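April · By Fouzia Rizvi

We use cookies to remember your preferences. Manage settings | Accept

I've spent a month with the Starska crew at Sketbridge, and I can tell you that bedsheets are where confident software goes to sulk. A mug is easy — it has a handle, it stays mug-shaped. A sheet has 700 shapes before lunch, and all of them upset the planner.

The old version picked one grasp point, planned the whole fold and then more or less shut its eyes. Lovely on plain white cotton! Put a pattern on it and the perception code started taking printed outlines for edges.

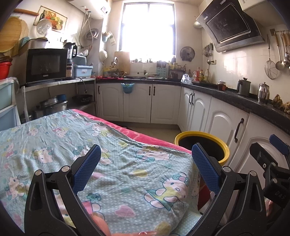 Cartoon cats, dots and plenty of creases between the jaws.

So the team ripped out the long plan. Now the software looks, moves a little, looks again, and keeps 3 guesses going about where the nearest real edge is. If 2 of them agree, it commits. I watched the replay tool for hours (I have a very patient family) and it's oddly gripping, all these little coloured guesses jostling until one wins.

Tidying rubbish is a different headache. The bin has a nice clear rim, so finding it is simple enough, but the planner has to work out when to let go, and at what height, with a bed and a whole kitchen in view to distract it.
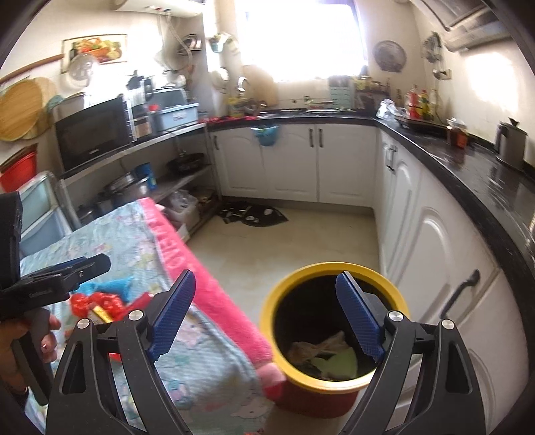 Rostyslav Hutsuliak reckons the release is really a timing problem, and that we all fuss too much over the grasp. He'd like the controller running faster before anyone touches the vision model again. I'm half persuaded — the logs I saw had the right place and the wrong moment, over and over.

Version 8 goes on to the test machines next, with his timing fix in it.

Comments

Forlow: Does it keep the three guesses if the cloth gets flipped over?

Eyvindsson: More on the replay tool please!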